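Gripper Handling Rules, Working Group
Minutes, February meeting, 10:00
Chair: Valdis Sproģis. Represented: Illey, Pratent, Suvside. Apologies: Lill.

1. Previous minutes
Accepted with one correction to clause 2 (pad wear).

2. Hand-held grippers, start position
Pratent asked that the draft state where the fingers must be before closing. Agreed text: "One finger on each side of the object, pads facing inward, object upright." Illey wanted a tolerance in millimeters. Held over.

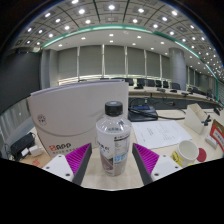 Item 2: fingers on either side of an upright water bottle, magenta pads facing inward.

3. Pad inspection
Draft says every 200 grasps. Suvside proposed 100 for ridged pads. Adopted for ridged pads only; 200 stays for flat pads.

4. Liquids
Bottles must be capped before handling. Fill level to be entered in the log. Pratent to supply wording.

5. Actions
Illey: tolerance proposal for item 2.
Suvside: revised inspection table.
Chair: send draft 2 to Lill for comment.

Closed 11:40.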